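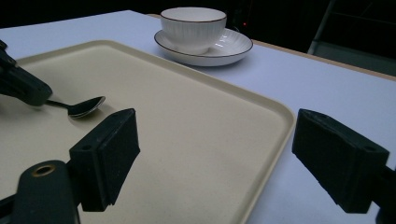

Kindano is a hand-held gripper kit sold by Wastholm, a small maker of automation equipment based in Altby. A person carries the gripper and does a job with it, and the recording is later used to teach a robot arm the same job. The maker's brochure calls this "natural". Reviewers have been kinder about the hardware than about the adjective.

Contents

The standard kit holds the gripper, two pairs of fingers, a charger, a padded case and a booklet of 39 suggested tasks. The booklet begins with stacking blocks and grows steadily more domestic. Task 14, in which a teaspoon is moved between a tray and a teacup, has become the one most buyers try first and the one most often mentioned in letters to the maker.

A larger set, sold to colleges and care equipment firms, adds a second gripper and a bigger case. The case is the same colour.

The teacup task

Wastholm suggests a plain table, a pale tray, a cup with its saucer and a spoon. The spoon may start on the tray or in the cup, and the booklet recommends doing it both ways.
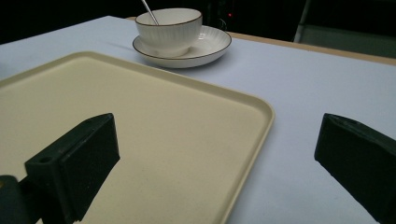
A spoon standing in a cup is the harder start. The handle leans wherever it likes, and the fingers must close on something thin without knocking the rim. The booklet advises "a calm wrist" and leaves the matter there. It asks for 80 good runs before any training is attempted, a figure which early owners took for a misprint. The second printing repeated it in bold.

Fingers and pads

The fingers open wide enough for a mug. Spare pads are sold separately, at a price that has drawn comment. An unofficial pad by Kratochvíl, a rival supplier, fits after some persuasion and voids the warranty at once.

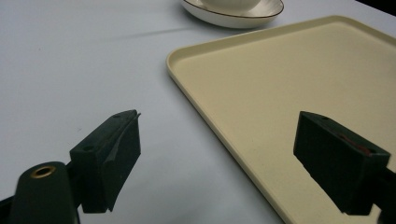
The fingers held open beside the tray, with the cup and saucer at the back.

Reception

The first batch of 2000 kits sold out by December. Owners praised the balance of the grip and the long battery life, and complained about the charger, which hums. A second batch of 4000 followed with a new charger. It hums at a lower pitch.

See also

Kindano Duo
Wastholm product list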